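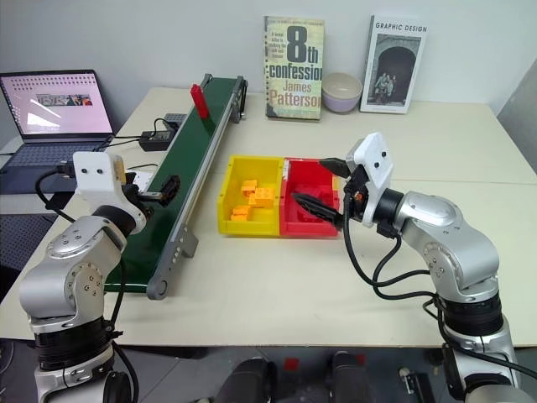

Is the Poltex two-arm sorting kit safe to use on an ordinary table with people about?

It can be, provided you wire the conveyor into the same stop circuit as the arms and keep your hands out of the grippers whenever the system restarts. As supplied, it does neither of those things for you.

I've had the kit for most of the winter. You get two arms, a belt, a pair of bins, a box of blocks to practise on and a manual that was clearly translated by someone with a train to catch. The job it's sold for is simple: pieces come along the belt, the arms pick them up, and red goes with red. My plan was to learn on the blocks before letting it near the small fittings we sort at Skurnbridge, where the current system is Iqra Rind and a good radio station.

The good bits first. The arms are smooth and a lot quieter than I'd feared, quiet enough that you can hold a phone call beside them and only sound slightly as if you live in a dentist's. Teaching a pick is pleasant work. You move the arm where you want it, save the point, and go on to the next. I had blocks going into the proper bins by lunch on the first day, and I am not a gifted man with software. The Sivo control program looks like a tax return but it does what it says, most of the time.

Then there was February.

We were running a long test, 283 blocks fed through by hand in batches, because I wanted a figure I could put in front of people who sign things. Sorting was fine. The arms placed all but 19 in the right bin, and most of those were my fault for feeding them on top of one another. Towards the end a cable on the right arm caught as it swung over the bins. The arm felt the drag, threw a fault and stopped dead, exactly as it should. The left arm stopped as well. The belt carried on.

It carried on with great dignity, delivering blocks to a pair of arms that had gone home for the day. The first few piled up and the rest went over the end. Annoying, and fairly funny until you think about what else might be travelling on a belt that ignores its own stop button. The Soler conveyor in this kit has its own power supply and its own switch, and the red button supplied in the box talks only to the arms. I found this on page 15 of the manual, in a paragraph about cleaning.

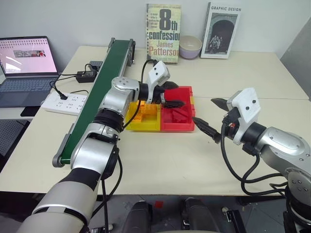
The second problem is the one that really bothers me. Having freed the cable, I cleared the fault on the laptop and reached over to take out a block that had wedged in the bin. On clearing a fault, both grippers find their zero position, and they do this by closing all the way and opening again. There's no warning beep and no prompt asking whether you're ready. The fingers shut on the block I was holding, roughly a thumb's width from my thumb.

They aren't very strong, and I've had worse from a bulldog clip. But I wouldn't want a school to buy this and discover the same thing with a smaller hand. A delay of a few seconds and a box on the screen saying "stand clear" would sort it, and I can't believe it would have troubled the budget.

I wrote to Poltex. A very patient woman called Humaira Naqvi rang me back the next afternoon, agreed that both things happen, and sent a settings file which slows the gripper to a crawl on restart. It works. There is still no warning, but you can now see the fingers coming, like a pensioner parking. For the belt she suggested a relay, which they'll sell you separately. I fitted one in an evening and now everything stops together.

Other grumbles, in the order they annoyed me. The cable loops at the wrists are too generous, and the clips meant to tame them let go if you look at them. I've used hook-and-loop ties. The fault messages are numbers, and the list of numbers is a download. And the arms only hold their taught points if you shut down through the program, so a tripped socket costs you the morning's work.

Would I buy it again? Probably, at the price, and with the relay in the basket. It picks well and the people on the phone are decent. I'd just like the next version to treat stopping as part of the job.

2 stars for safety out of the box, four once you've fixed it yourself.

Comments

Tainá Mendonça
Same belt business with mine. Does the relay need its own supply or does it run off the arm controller? The Poltex page doesn't say.

Crescencio Cárdenas
Runs off the controller, Tainá. Check which way round the connector goes before you push it home, it fits both ways and only one of them is any use.

Fouzia Dhanial
We've put a rule on the wall that whoever clears the fault says "clearing" out loud first and waits for an answer. Costs nothing and I'd do it even with the slow setting on.

Iqra Rind
For the record the radio station is excellent and I have never once closed on anybody's thumb.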